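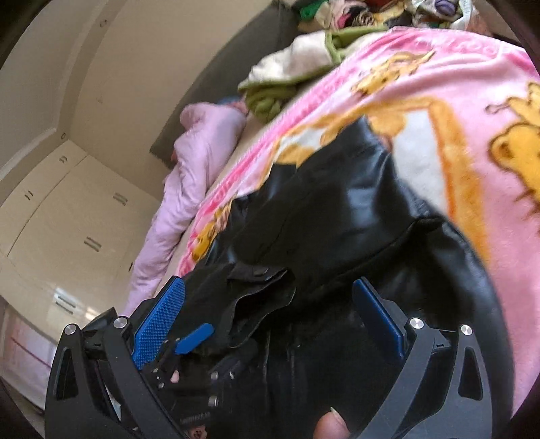 3.2 Heavy garments and the bed as a folding surface

I'll start with the bed, which ended up mattering a lot more than I planned for. When I first wrote up the Ruststead study I had a whole paragraph about tables. I figured people fold on tables, or on the lid of the washer, or standing up with a shirt pinned under the chin. Then I went through the diaries from all 16 households and found that most of the folding happens on a bed, usually one that's already made (or sort of made), and usually with other clothes already sitting on it. So the table paragraph went in the trash and this section took its place.

A bed is a funny place to fold something. It's big, which is great, and it's at a height where you have to lean, which is less great after a while. It also gives. Push down on a sleeve to flatten it and the blanket sinks with you, and when you let go the sleeve comes back up a little. With a T-shirt you barely notice. With a jacket you notice right away, and the people who wrote the longest diary entries were nearly always writing about jackets.

I'm using "heavy garment" the way Fothergill's laundry handbook does, to mean anything lined, padded or made of leather or thick wool. The handbook's advice is to hang all of it, full stop. I have nothing against that advice and I mostly follow it at home! But hangers take closet space, and 6 of the 16 households told me they had no free closet rod at all in September, when the summer things hadn't been put away yet and the jackets were already coming out. Those jackets got folded, or they got draped, or they spent a few weeks at the foot of somebody's bed.

Leather is the hard case. It's slick on the outside, so it slides against itself, and it has opinions about where it wants to bend. The seams are stiff and the panels between them are softer, so a fold that crosses a seam at an angle tends to creep over toward the seam. Collars and lapels are the other trouble spot. They flop. You lay the thing out nicely, turn to grab a sleeve, and the lapel has gone over on its own. I'd suggest dealing with the collar first and leaving it open flat, though I'll admit the diaries are split on this and a few people do the collar dead last.

Then there's whatever is underneath. Fleece turned out to be the blanket people liked best for leather, and I think it's down to friction. A smooth comforter lets the jacket wander off toward the edge of the bed, while fleece hangs on to it. The downside is lint, which black leather shows off beautifully. One household keeps a damp cloth on the nightstand for exactly this and I've started doing the same.

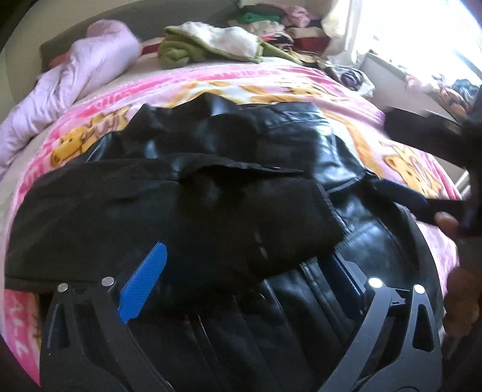

Figure 4. Black leather jacket laid out on a pink fleece blanket, with matte black fabric over part of the leather.

Figure 4 gives a fair idea of what I mean by a mixed surface. There's glossy leather with its seams and creases, and then a panel of matte black fabric on top, and the two don't look like they'd behave the same way under your hand. In the diaries this came up as the "two jackets" problem (a participant's phrase, and I've stolen it). The outside wants to slide, the soft part wants to bunch, and you're stuck folding both at once. Straps make it worse. A loose strap left under a fold will press a line into leather if it stays there long enough, so my coding sheet has a separate box for whether straps were pulled clear before the first fold.

For the timed part I asked people to put away one heavy garment of their own, on their own bed, with whatever else was already on it left alone. I didn't want tidy beds. If there was a pile of clean clothes up by the pillows, it stayed. I gave no instructions about method and set a cap of 60 seconds, after which I stopped the timer and wrote down how far they'd gotten. The median for finished folds was 59 seconds, which is so close to the cap that I wouldn't lean on it very hard. If I ran this again I'd drop the cap and let people take as long as they like.

What I do trust is the order of steps, because it came out clearly even in the unfinished tries. People spread the garment first, nearly always front side up. Next they went for the sleeves, crossing them over the chest or tucking them behind. After that came the long fold, top to bottom or side to side, and this is where leather got its own treatment: several people rolled it loosely and skipped the sharp crease altogether. I hadn't put rolling on the Tedemora checklist that I borrowed for the pilot, so I had to add a line for it by hand and go back over the earlier sheets.

One more thing about the piles. A made bed with clothes on it shrinks the working area, and people adapt by folding smaller and sooner, often with the garment at a slant. I measured the slant on the pilot sheets and then gave up on it, as I couldn't agree with myself on where a jacket's center line was. Section 3.3 goes back to shirts and towels, where the center line is easier to find, and uses the Vasero shelf layout for the second half of the task.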